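Purchasing Help > Tickets > Equipment requests > Kitchen bench, second arm

Search tickets Enter keyword Go

Subject: Gripper choice + budget hold on second arm
Opened by: Raíssa Fontes
Status: waiting on requester
Priority: was high, now normal

Problem as first reported

Request for second arm got bounced by the budget form. Form wants one line per item and a total. I have a bundle quote from Etar (arm, wrist mount, gripper, wrist camera, cables) and they won't split it. Form won't take a bundle. Tried leaving the item lines blank, error. Tried putting the whole total on line 1 and zeros on the rest, error, "zero not allowed". Tried one dollar on the rest. Went through and then got rejected by a human, fair enough.

Need this sorted before the July cutoff or the money goes back.

Log

9:10 — Called Etar. They can split arm from everything else but gripper and mount stay together. Asked for it in writing.

9:40 — Purchasing says two lines is fine as long as the part numbers are on the quote. They aren't. Emailed Etar again.

11:25 — New quote in. Part numbers there. Total is higher than the bundle, they dropped the discount when they split it. Called back. Discount restored if we order spare fingers at the same time. OK but that opens the next question, which fingers.

Finger question

What we run now is the two finger gripper with the open metal bars. Works for us on most of the kitchen list. Where we lose time is flat stuff lying on a flat counter. Cutting boards, trays, lids. Not much to get under. Options on the table:

a) Same fingers again from Etar. Cheapest, no new training for anyone, spares shared between both arms.

b) Ginitz soft pads that clip over the existing bars. Lead time 3 weeks. Need to check they don't block the camera.

c) Drukholm powered gripper, thinner tips. Nice. Needs its own controller box, own power supply, and a mount plate nobody quoted. By the time it's all in it costs more than the arm service plan.

My vote is a now, b as a small order later. c goes on next year's list. Wrote that in the form under "alternatives considered", which has a 13 word limit, so it reads like a telegram. 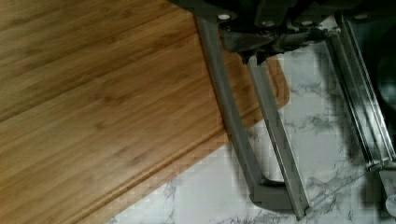
Then purchasing came back on the camera. They want to know why each arm needs one when there's already a camera on the ceiling. Answer I sent: the ceiling one can't see past the hand once the arm is down at the counter. For board edges and anything small we need the view from the wrist. If we cut the camera from the order we save a bit and then buy it again in the fall at full price. Please leave it in.

1:15 — Camera accepted. Asked to move it to its own line. That's line 3. Form total no longer matches the quote total becuase of shipping. Shipping has no line of its own.

1:50 — Shipping goes in the notes field, apparently. Total field ignores notes. Red warning stays up but submit works. Do NOT try to fix the warning, it clears the whole page. Found that out the slow way.

2:30 — Resubmitted. Lines as sent:

Line 1: arm and base
Line 2: wrist mount with gripper, plus spare fingers, 4 pairs
Line 3: wrist camera with cable
Notes: shipping, install visit

Stuff we forgot last time, writing it down so it's in the ticket

- Bench space. Second arm needs its own clear stretch of counter. Two arms reaching into the same spot means one is always parked.
- Counter surface. Polished tops show every scrape. Budget for a mat or accept the scrapes.
- Power. Same circuit as the first arm is not OK per facilities. They want a separate outlet, their budget not ours, but they need a work order from us first.
- Duplicates of the kitchen things. Boards wear, handles come loose. Small money but it came out of my own pocket last round.
- Service plan. Moura does ours on the first arm. Asked for a two arm price, waiting.
- Training time for whoever runs the second station. Not equipment so can't go on this form, but it has to go somewhere.

Reply from purchasing

Submission received, all three lines readable. Two things before we can release it. The quote from Etar is valid 14 days only, so please confirm they will hold the price if approval runs past that. And the service plan needs its own request, it can't ride on an equipment form. Link to the service form is in the left menu.

Requester update

Etar will hold the price to the end of the month, have it in an email, attached. Service request started, number to follow when Moura sends the price. Facilities work order is in.

Still open on my side — Ginitz pad dimensions vs camera view. Asked them for a drawing. If the pad sticks out past the bar on the inside we loose part of the view right where we need it. Not holding the main order for this.

Please set to "ready for approval" once you've seen the email. I can't change status from here, the dropdown is grayed out for me.

4:05 — Dropdown still grayed out. Leaving the ticket open.

Contact purchasing help | Copyright Purchasing Help Desk | Back to top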